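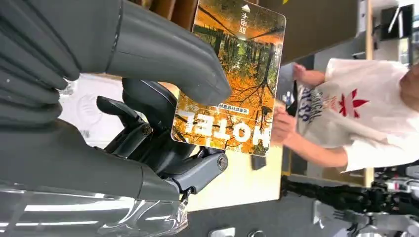 Zotier Type support, ticket 500
Product: Clomau Text, desktop license
Status: Open

Customer:
Bought the Clomau family in January. The product page promises "full kerning". In our layout program the pair "To" has a gap you could park a truck in. Same with "Ya". Exported PDF and office printer both show it.

Support:
Please clear your font cache, restart and reinstall from the newest download. This fixes most spacing complaints.

Customer:
Done, all of it. I doubted a cache would move a T, and it didn't. Set at 88 points the gap is plain. Dolan, the other family we license from you, kerns fine in the same file.

Support:
Is kerning set to Metrics or Optical? Optical ignores the pairs built into the font.

Customer:
Metrics. Optical looks better, which makes me wonder what's in your table. I opened the Regular and the Bold in a font viewer. Bold has pairs for T and Y. Regular has none for either.

Support:
We have passed this to Porolero, who mastered the fonts. They suspect version 2 went out with an older Regular file. A fix should be in the next update.

Customer:
"Should be" is what I was told about the cache. Please send the corrected Regular and leave this open until I've printed from it. The 4 italics need checking too.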